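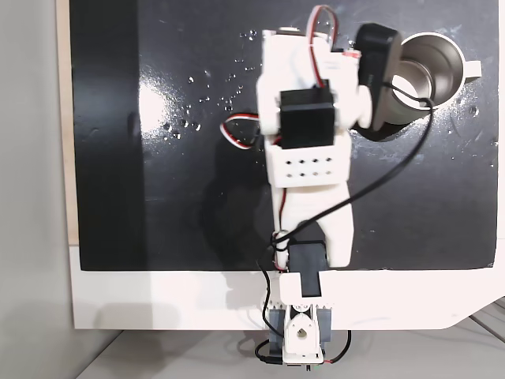
Mikis Stainless Steel Mug
Item 3557
Sold singly or in a box of 4

Home > Kitchen > Mugs and Cups > Steel

In stock at Mandcombe. Short wait at Rarnilcombe, where they keep selling them to each other.

It is a mug. It is made of stainless steel, it holds tea, and if you knock it on to a stone floor you will be left with a mug and a noise. We have stocked fancier things over the years and most of them came back in a carrier bag in two pieces. The Mikis rarely comes back at all, except now and then with an owner who wants another.

There is one size. People ring up for the large. There isn't a large. There was talk of one at Mikis a while ago, and a drawing went round, but it looked like a saucepan that had lost its nerve and we heard no more about it.

About the mug

Stainless steel inside and out, with no coating to chip and no printed pattern to fade into a grey smudge by the second winter. It comes plain. We don't engrave. There is a man in Rarnilcombe market who does, and his spelling is his own affair.

The wall is double from just under the rim downwards, so the outside stays fit to hold while the inside is still too hot to drink. The rim itself is a single thickness, rolled over. It warms up quickly and you will find this out once.

The handle is welded on. It takes three fingers of an ordinary hand, or two in a decent glove.

No lid is supplied. The Gál lid (see below) fits well enough to keep wasps and sawdust out. It won't stop the tea if you put the mug in a rucksack, and we would ask you not to write to us about the rucksack.

Where people use it

Workbenches, mostly. Also sheds, boats, greenhouses, the top of the boiler, and one church organ loft. It sits flat on any flat surface and takes no interest in what else is there. Steel is a sensible choice wherever there are tools and cables about and a china mug would have a life expectancy of a fortnight.

We sell a fair number to offices, where they are stolen less than the white ones. The reason seems to be that they all look the same and a thief can't be sure he hasn't just taken his own.

Looking after it

Wash it in hot water with whatever you use for everything else. The dishwasher is fine. Put it on the top rack if you mind about water spots, anywhere you like if you don't.

Tea will turn the inside brown. A spoonful of bicarbonate of soda, hot water to the brim, leave it until you remember it, then wipe round with a cloth. Some customers regard the brown as seasoning and we have given up arguing.

Keep wire wool away from it. A scratched mug works perfectly well but looks as though it has been in a fight with a gravel path.

Don't put it in the microwave. Don't put it on the hob either: the air trapped between the two walls gets hot with nowhere to go, and the base can bulge. After that the mug rocks, for good, and bulged mugs are not covered by anything.

Freezing it does no harm. It does no particular good.

Common queries

Does it make tea taste of metal?
New ones can, for the first brew or so. Wash it properly before use and throw away the first cup if you are sensitive about such matters. If it still tastes of metal a month later, have a look at the kettle.

How long does it keep a drink hot?
Longer than china and not as long as a flask. With the lid on you can answer the door, deal with whoever it is and come back to something worth drinking. With the lid off, depends who was at the door.

Will it stack?
No. The handle gets in the way, as does the next mug.

Is it magnetic?
The body barely. A strong magnet takes a vague interest in it and slides off. Don't try to hang it on a tool rail that way.

Can I have a replacement handle?
Not as a part. Gergely Sipos in our Mandcombe workshop has rewelded a few for people who were attached to theirs. He does it neatly, in his own time, and he'll tell you first that a new mug would be cheaper.

What comes in the box

A single mug arrives in a cardboard sleeve with a leaflet in it. The leaflet explains how to drink from a mug in up to 33 languages, depending on the print run. The box of 4 has card dividers, which are worth saving for Christmas baubles.

Goes with

Gál push-on lid, item 2315. Grey, soft, has a tab for lifting. The tab is the first thing to go.
Mikis steel teaspoon. Slightly too short for the mug, as every teaspoon is.
Gál cork mat. Stops the mug ringing when you put it down on a metal bench.

Ordering

Orders placed before noon leave Mandcombe the same day, apart from Sunday, when nothing leaves Mandcombe. You can collect from either shop. If you're collecting from Rarnilcombe please ring first, and let it ring, the phone is at the far end of the stockroom behind the buckets.

Returns

Unused, in its sleeve, within the month. Dents picked up in transit we'll replace, so send us a picture of the dent. Dents picked up later belong to you.

Also viewed: Mikis Steel Tumbler, Mikis Steel Jug, Gál Enamel Mug (seconds)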